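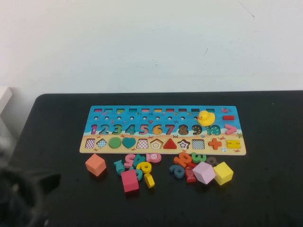

Figure 9.1 A number and shape board with its loose pieces on the table.

Chapter 9: Who does the sorting now?

I spent a June at Pletthorpe, a workshop in Skendale that checks and repacks returned toys, and I went in expecting to write about machines. I came out with a notebook full of people! Before the arms arrived, a sorter there got through 50 boards a shift, all by hand and mostly by habit (ask them how they knew a piece was wrong and they'd just shrug). 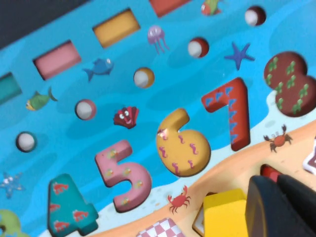
Figure 9.2 Patterned numbers seen close up, with a gripper finger at the corner.

That shrug is where our chapter starts. Once you hand a job to a robot, somebody has to put the habit into words, and at Pletthorpe that somebody was the sorter.

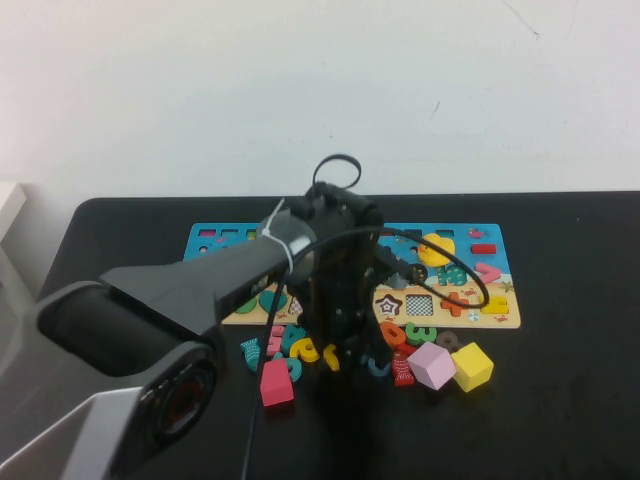
Figure 9.3 The arm over the loose pieces.

Job titles changed before the pay did, and that caused a fair bit of grumbling in the canteen. Sorters became "cell minders", each looking after one table. It's a different kind of tired, I was told, more eyes than hands. Think about the heap in front of the board, with cubes, fish and numbers all mixed up under the gripper, and ask yourself what you'd be watching for. We'll come back to the pay in section 9.2.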